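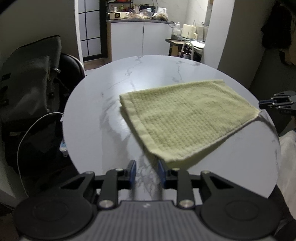

Clurton, September 3, 2021 — Valente, the household linens maker, today put its waffle-weave hand towel back on sale, along with a folding guide that tells customers to ignore most of what they have read about folding towels.

The company says it is tired of claims that a fold can make cloth dry faster, last longer or calm a household down. It has made some of those claims itself. A leaflet packed with the first run of the towel promised "a fresher home in one fold." Valente has withdrawn the leaflet and does not plan to replace that line with another one.

"We looked for anything to back it up and we didn't find much," said Salma Ait Brahim, head of product at Valente. "A folded towel takes up less room on a shelf. I am happy to say that in public. I would not go any further."

The new guide fits on one side of a card. It covers a plain rectangle fold, done on a flat surface, with the hem kept to an outside edge so the towel can be picked up and opened without hunting for a corner. Customers who use a small round table, as many in apartments do, are told to work near the middle and turn the towel instead of walking around it. Waffle cloth does not crease as sharply as flat cloth, and the guide says so. The layers will not always line up. Corners may lift. Valente does not suggest ironing.

Before printing the card, the company sent towels and a draft to 257 households in Clurton and asked them to use both for 4 weeks. Most said they could follow the steps. Fewer said they would keep folding that way once the test was over, and a fair number went back to rolling.

"People fold the way their mother did, or they hang it on the oven door," said Aurora Bettencourt, who ran the household test. "I'm not convinced a card changes that. It might help someone who has just moved out and has one shelf."

The towel comes in pale yellow-green and in white. The weave is unchanged from the first run. Valente has dropped the word "luxury" from the label, and has also dropped "quick-dry" — the term had no agreed meaning that the company could find, and other makers seem to use it as they please.

The first batch is 3,543 towels. They are on sale from today through the Dratar home stores and the Pladance online shop, 838 of them set aside for customers who had asked to be told when the towel returned. The folding card is packed with each one. It can also be picked up free at the Valente shop in Clurton, with no purchase needed.

Customers who still have the old leaflet do not need to send it back.

Press contact: Salma Ait Brahim, Valente, Clurton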